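Ticket 2099 : Serviettes enfant, pliage et bacs de rangement
Statut : rouvert
Site : Moulin, lingerie
Priorité : basse (contestée par le demandeur)

Ouverture

Les serviettes éponge pour enfants ne tiennent pas pliées dans les bacs. On les range le matin, on revient en fin de journée et le bord du dessus s'est rouvert. Sur l'étagère du haut, on finit par tirer deux serviettes pour en avoir une. Le prestataire de linge, Skivow, nous répond que c'est « un problème de geste ». Je veux bien, mais nous plions de la même façon depuis l'hiver dernier et le défaut date de mars, quand les nouveaux bacs Flerkurlow sont arrivés. Merci de regarder.

Réponse du support

Bonjour, merci pour votre signalement. Nous vous invitons à appliquer la fiche de pliage 30, version longue : la serviette en trois dans la largeur, puis rabattue sur elle-même, pli fermé vers la poignée. Vérifiez aussi que le linge est complètement sec avant le rangement. Sans retour de votre part vendredi, le ticket sera clôturé.

Retour du demandeur

Fiche 30 appliquée. Pour le séchage, c'était déjà fait, merci. Je note au passage que la fiche a été écrite pour du linge de toilette uni et plat, alors que nos serviettes sont en éponge bouclée et que plusieurs portent une broderie. Une broderie, c'est raide. Je doute fort que celui qui a rédigé la fiche en ait plié une seule.

Essai 1 : serviette blanche à rayures bleu clair, celle au lapin en robe jaune, pliée en long rectangle, motif sur le dessus, dans un bac à fond rose saumon et rebord gris. Bac posé sur la table en bois clair, hors étagère, pour éliminer la question de la hauteur.

Le pli est net au moment de la pose, je ne dis pas le contraire. Mais un pli net à la pose, on l'a toujours eu. 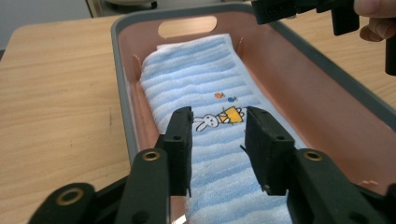 Contrôle en fin d'après-midi, sans que le bac ait bougé : la serviette n'a pas glissé, le bord s'est soulevé d'un doigt. C'est moins que sur l'étagère, où il se rouvre en entier. J'en déduis que la fiche 30 n'y est pas pour grand-chose et que ce sont les allées et venues du bac qui font le reste.

Essai 2 : même serviette, motif vers l'intérieur. Pire. L'épaisseur du fil pousse le pli de l'intérieur et il bâille avant midi. À ne pas recommander, quoi qu'en dise la brochure Skivow, qui présente ce pliage comme « protecteur pour la broderie ».

Essai 3 : pliage d'avant (en quatre, sans rabat), dans un ancien bac Drastinwood. Rien n'a bougé de la journée, malgré les passages à l'étagère.

Réponse du support

Merci pour ces éléments. Le fournisseur Flerkurlow propose un intercalaire, référence 339, à glisser en bout de bac pour maintenir le linge. Souhaitez-vous que nous en commandions ?

Retour du demandeur

À quel prix ? Si je comprends bien, on a remplacé des bacs qui convenaient par des bacs auxquels il faut ajouter une pièce pour qu'ils conviennent. La lingerie passe plus de 100 serviettes enfant par semaine, je ne vais pas caler chacune d'elles avec un accessoire que l'équipe du matin aura perdu avant l'été.

Je demande plutôt :
- qu'on nous rende les anciens bacs pour l'étagère du haut ;
- que les nouveaux servent aux gants et aux bavoirs, qui y tiennent très bien ;
- que la fiche 30 précise de laisser la broderie sur le dessus.

Réponse du support

Les anciens bacs sont en réserve, leur remise en service est possible sous réserve d'accord du site. La modification de la fiche est transmise. Nous passons le ticket en « résolu ».

Retour du demandeur

Transmise à qui ? Je rouvre. Je fermerai moi-même quand les bacs seront sur l'étagère et que j'aurai la fiche corrigée en main.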